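Small parts storage in a shared garage, what are you using?
Hobby Workshops > Storage and Layout

perkside_dan
Posted 2026-03-26
I have half of a two-car garage and share the other half with my brother-in-law. I restore outboard motors, he does bicycles. Right now everything small lives in coffee cans and cigar boxes on a pine shelf my grandfather put up in 1969. The shelf is sagging and half the cans have no label. I want to be able to find a shear pin without dumping five cans on the bench. Budget is not huge. Drawers, bins, or jars?

Rezende
Drawers. I had open bins for years and everything in them got a coat of sawdust. Small drawer cabinets on the wall, heavy stuff down low, done.

k_troltura
Disagree on drawers for a shared space. People leave them open, or pull one all the way out and put it back in the wrong slot. With bins you can see what you have from across the room. Sawdust is a woodworking problem and he does outboards.

Rezende
He said garage. Every garage has dust, and outboards mean sanding and paint at some point.

perkside_dan
There is some sanding, mostly lower units in November when I put things up for the winter. I could do that part outside.

Zulmira Baptista
I ran the stockroom for a pump repair shop in Wastitz until I retired. At the last inventory we had 3768 part numbers, and the container mattered less than the address. Every location got a letter for the bay, a number for the shelf and a number for the position. The same address went on a card in a file box. If you know the part you look up the card, and if you find a part on the floor you look up where it goes. Write the cards before you buy anything. You will find out how many containers you need, and it is usually fewer than you think.

k_troltura
Cards are a lot of work for two guys with a garage.

Zulmira Baptista
It took me one winter of evenings for the first 3000. He might have a couple hundred. That is a weekend.

wrenchandoar
Going with bins over drawers, and I would spend the money on the frame first. My grandfather's shelf sagged too, and wood near an outboard bench soaks up oil. Stainless costs more but wipes clean, and I like having the bins side by side above the work surface so nothing small gets buried behind something tall. Mine are all bright blue, which was a mistake for finding things – I would mix the colors if I did it again, one for each person in a shared space.

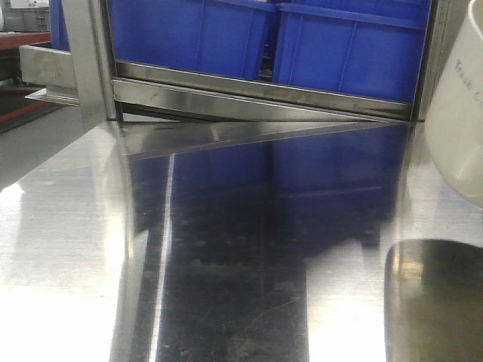
Rezende
Stainless is overkill. Painted steel angle does the same job for a lot less, and glare off a shiny bench drives me crazy when I'm looking for a dropped clip.

wrenchandoar
Fair point on the glare. I put a rubber mat down for carburetor work.

perkside_dan
Leaning toward bins on painted steel, one color for him and one for me. I'll start on the cards first. Zulmira, did you file by part name or by machine?

Zulmira Baptista
By part name, with the machine written on the second line. If a part fits more than one motor, list them all on the same card.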